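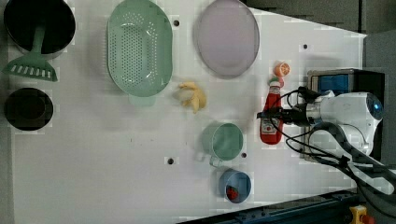
Colander

A colander is a bowl with holes in it, used to drain food. Pasta mostly, also boiled potatoes, washed greens, canned beans, berries. The water goes out, the food stays. Related to the sieve and the strainer but with bigger holes and a stiffer body. The word goes back to the Latin colare, to strain, and older English spellings include cullender, which still turns up in old cookbooks.

Shape and parts

Most are round. Oval and rectangular ones exist too, often made to fit a sink. Basic parts are the bowl, the holes, a foot or base of some kind, and handles. Usually two small handles, one on each side, or a single long one like a saucepan. Some have no foot at all and have to be held or set inside another bowl.

Holes may be round, slotted, star shaped or cut in a flower pattern. Pattern is mostly decoration. Size matters more -- rice and orzo fall through anything wide, and a colander for small grains is closer to a sieve. Holes in the sides as well as the bottom keep water from backing up when the bowl is full.

Materials

Pottery. The oldest type. Fired clay bowls with holes poked through before firing, found at many ancient sites. Some were likely used for cheese. Still made by hand potters, often small and sold with a matching saucer as a berry bowl.

Metal. Bronze examples survive from Roman times. Later tin, copper, and then enameled steel, which chips at the holes and rusts there. Aluminum was common in the last century, light and cheap, dents easily. Stainless steel is now the usual choice for restaurants.

Plastic. Cheap, light, comes in any color. Can warp or stain, tomato sauce being the usual culprit. Check the label before pouring boiling water into a thin one.

Silicone. Mostly the folding kind, see below.

Types

Footed colander. Stands on its own in the sink. The base keeps the food up out of the drain water.

Over-the-sink colander. Arms slide out to rest on the sink edges. Handy for washing produce, less good for a heavy pot of pasta.

Folding colander. Soft sides collapse flat for storage. Popular in campers and small apartments. The folds trap bits of food and need a brush.

Clip-on strainer. Not a full colander, just a curved piece with holes that grips the rim of the pot. Fine for small pots.

Pasta insert. A tall pot liner with holes, lifted out when the pasta is done.

Chinois and food mill are sometimes listed here but are separate tools.

Use

Set in the sink first, then pour, away from the body so the steam goes the other way. Shake once or twice. Many cooks save a cup of the pasta water before draining, it helps thicken the sauce. Rinsing cooked pasta washes the starch off, so usually done only for cold salads.

Other uses: steaming vegetables over a pot with a lid on top (metal only), salting eggplant or cucumber to draw the water out, thawing frozen shrimp under the tap, draining ground beef. Lined with cheesecloth it will strain stock or drip yogurt overnight in the refrigerator. Upside down over a frying pan it stops some of the splatter, and lets steam out. Outside the kitchen it gets used for rinsing shells and for potting -- seedlings do alright in an old one as the drainage is already there.

Cleaning

Rinse right away. Starch drys hard in the holes and then has to be soaked. Stiff brush from the outside in. Stainless can go in the dishwasher, painted and enameled ones depend on the maker.

Manufacture

Metal bowls are pressed from a flat disk, and the holes punched before or after depending on the pattern. Handles and foot are welded or riveted. Plastic ones are molded in one piece, holes included.

Moffat, a small enamelware works, made footed colanders in three sizes, the largest with 136 holes in rings. White with a blue rim, later all cream. The Tiltero is a plastic model with a spout-shaped lip on one side and 359 holes, sold in a set with a matching bowl. Jurnine made a folding version with a steel rim, discontinued.

Collecting

Enamel and early tin pieces have a modest following. Rust around the holes lowers the price, chips on the rim less so. The Morker kitchen collection holds 3,040 objects, 875 of them strainers, sieves and colanders, shown in part from May each year. Pottery ones are harder to date and repairs are common.

See also

Sieve
Salad spinner
Skimmer
Cheesecloth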